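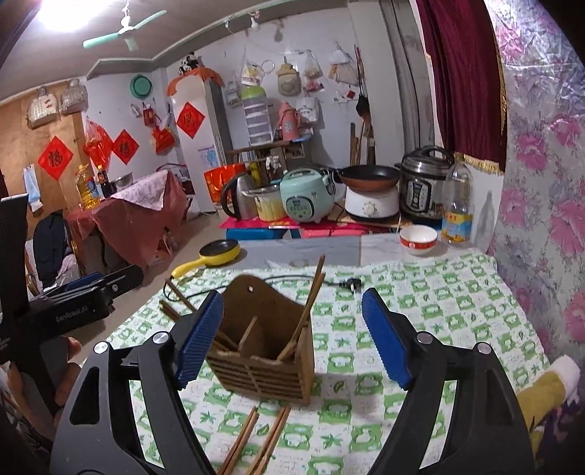 Our adult learning center is arranging a demonstration of household robotics for members of the public, to be given by the Plarley group in a domestic kitchen, and I have been asked to prepare the written program. The task proposed for the demonstration is the sorting of chopsticks, performed by two operators with hand-held grippers of the blue-padded kind. The material supplied to us shows a slatted wooden holder on a table with a checked cloth, some chopsticks standing in it and others lying beside it. I should be grateful for guidance on three matters. First, is a task of this size sufficient to hold the attention of a general audience? Second, how many visitors may reasonably be admitted at one time? Third, should visitors be permitted to handle the grippers themselves? We have received 322 requests for places and have one day available. The organizers at Plarley have left these decisions to us. I have attended only one such event, at Brukmont in February, where the equipment stood behind glass and no member of the public could approach it.

Posted 24 May 2020

Virnamska_Outreach

I have had responsibility for visitor programs at a technical institute for several years, and I will respond in the order given.

The task is suitable. Visitors understand at once what is being attempted, and they know from their own kitchens that a chopstick is thin, rolls easily and is awkward to take up by one end. An audience that has used chopsticks will judge the work strictly, and this is to be welcomed. I would advise that the operator speak while working and state which end of the chopstick will be taken and at what angle it must meet the opening of the holder. Without this commentary the work appears slow.

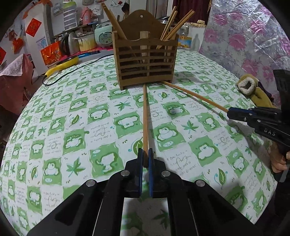 With regard to numbers, a kitchen table cannot be viewed properly from the third row. We admit 20 persons to a session and allow 22 minutes, followed by a change of group. At that rate your 322 requests would require 17 sessions, and one day will not be enough. You should either offer a second day or place a screen in an adjoining room. A screen served us well when 200 visitors came to a single open day, although those seated before it asked fewer questions.

Visitors should be allowed to handle the grippers, but only at the end of a session and only one person at a time. Please set aside a separate pair for this purpose. The finger pads should be wiped between users. Chopsticks handled by the public should not be returned to a kitchen afterward.

One further point concerns the surroundings. I would leave the patterned tablecloth and the ordinary appliances in place — a bare laboratory bench gives visitors a false idea of the conditions in a home. Power cords crossing the table should be noted in your safety form.

benedetti_hall

We held one of these. People liked it. Provide chairs for older visitors, and put up a sign for the restrooms.

Plainfield Reader

I must differ in part from the first reply. In my experience 20 persons is too many where the room is a real kitchen, and the people at the back will simply talk among themselves. Half that number is preferable. I also question whether commentary should be given throughout. The operator at the event I attended was asked to speak and work at once, and did neither well. A second member of staff should speak — preferably one who has practiced the task and can say why a chopstick has been dropped.

As for handling, our insurer required a signed form from each visitor. You may wish to ask yours before the program is printed.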